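What the Second Arm Costs

When a small workshop decides to buy robot arms, the first paper on the desk is usually the quotation for the arm. I have read many such quotations in the last years, and they are mostly correct. The trouble is in what they leave out. At Drerkeo, where cable parts and small circuit boards are sorted into kits, the first budget had one line for the machine and one line for delivery. It was rejected, and I think rightly.

Damián Ulloa, who prepared the second version, began from the table. He wrote down everything which stands on it or hangs over it, and asked for each thing who would pay when it is worn out.
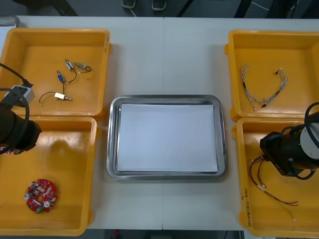 Grippers were the largest surprise in his list. The supplier, Umeo, sells them separately from the arm, and the jaws are sold separately again. Two arms need two grippers, and a sensible buyer keeps one more in the cupboard, so the budget says 3. Then come the cables. With black cable looping round both grippers, it is easy to understand why Ulloa gave cables a line of their own and did not put them under "various". The cheap things should also be written down. Yellow plastic bins and a steel tray lined with white paper cost very little, but if the bins change shape after one year, somebody must teach the positions again, and those hours are not free.

He put 3,000 euros aside for such hours. The finance office asked to cut it by half. He refused, and offered to give up the longer guarantee on the second arm instead. I am not sure I would have made the same choice, because a guarantee is easier to explain to a director than a reserve is.

The other question was the kind of part. Grada, the other supplier invited, gave a lower price but counted on stiff pieces only. A round circuit board keeps its shape. A wire harness does not, and trials with harnesses take longer. Ulloa asked both firms to quote for the two kinds separately, with 100 attempts for each, and to state who pays for a broken connector. 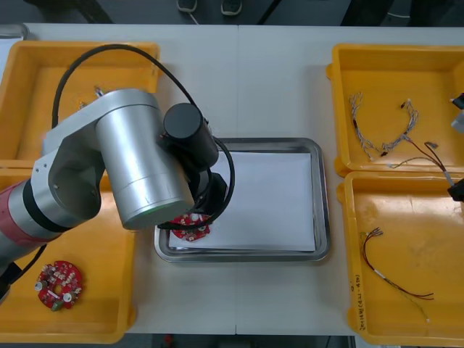
Darwish Review | Equipment and Purchasing Desk

A red board held in a gripper over the tray is the simple half of the work, and it would be a mistake to plan the whole budget from it. The long red and dark brown harness in the bin on the other side is nearer to what the money will be spent on.

My advice to readers who plan a similar purchase is to ask for the price of the second year before signing for the first. Umeo needed 2 weeks to answer this. Offers for the next round at Drerkeo are accepted until 30th October, and the decision is expected in December.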